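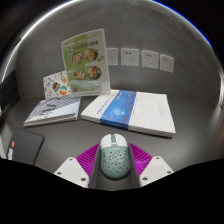

Mirkitach Small Business Network, Opinion Desk

I have become a bit of a bore about procurement. Friends have started to steer me towards other subjects at dinner, and I don't blame them, but I do think the way big buildings get paid for is one of the most exciting things going on in our town right now, and hardly anyone talks about it.

Take the new Giannakopoulos packaging plant out past the ring road. Everyone has an opinion on the lorries and the roof colour. Far fewer people have looked at how the work was handed out. Zollari, who are running the build, split it into 164 separate packages, and a good many of those were small enough for a firm with three vans and a yard to bid for. That is a wonderful thing! A single contract for all the groundworks would have gone to one of the usual giants from the city, and our local people would have been lucky to get a week's fencing out of it.

I spoke to Spyros Tsoukalas, whose drainage firm won two of the packages. He had never bid for anything on this scale. The forms took him most of October (he did them at the kitchen table after tea, with his daughter checking the sums) and he nearly gave up over the insurance section. He got there, and he has since taken on a second apprentice.
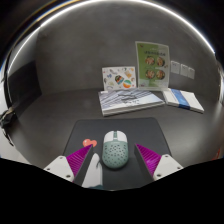

Evanthia Konstantinidis

So my argument is a simple one. The council should ask for this every time it sells land or gives a grant for a factory, a warehouse or a clinic. Put the splitting of contracts into the agreement at the start, publish the list early, and pay within 30 days. The last part matters more than people think. A small firm can do marvellous work and still go under waiting for an invoice to clear.

There are fair points on the other side. Sylvain Lecomte, who managed sites for most of his working life, told me that more contractors means more meetings, more paperwork and more chances for two crews to turn up wanting the same patch of ground. He is right, and Zollari did have to hire extra site staff to keep it all moving. I would still take that bargain gladly. Those staff are wages too, and the next project will have people who already know how it is done.

The plant is due to employ up to 449 people once both lines are running, and that number has been in every leaflet. I'm delighted by it. I would just love to see the building work get the same attention, with a page in the leaflet for the plasterers, the sparks and the woman who supplied every single door handle.

Wukine, the next big site, goes to the planning meeting soon. Read the papers, and write to your councillor about the contracts as well as the traffic. I've already written to mine, twice.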